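Brekulden bath and hand towels: six months of use

I bought the Brekulden set in October to replace a stack of thin towels that had gone stiff. The set has two bath towels and two hand towels. I paid 92 dollars with shipping, more than I normally spend, so I kept track of how they held up.

Out of the package they shed badly. The first wash filled the lint screen twice, and the second was only a little better. By the fourth load it had settled down. Skip fabric softener. I used it once and the bath towels pushed water around for a week afterward. 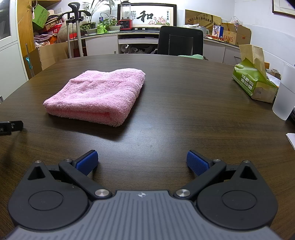
A pink towel, folded, next to a box of tissues.

Drying time is the weak point. My old towels were done in 30 minutes on medium. These need about 45, and the hems are still damp when the rest is ready. On a bathroom hook they stay wet overnight unless the window is open. A bar works better.

The hand towels are the better buy. They fit a standard ring and the edges have stayed straight. One bath towel has a pulled loop near the hem – I trimmed it with scissors and it has not spread. Florence Landry, who has the older Zuseo towels, says hers snagged more often.

Customer service answered my question about shrinkage by Monday afternoon. Their answer was to wash warm, never hot.

Four stars for the hand towels, three for the bath size.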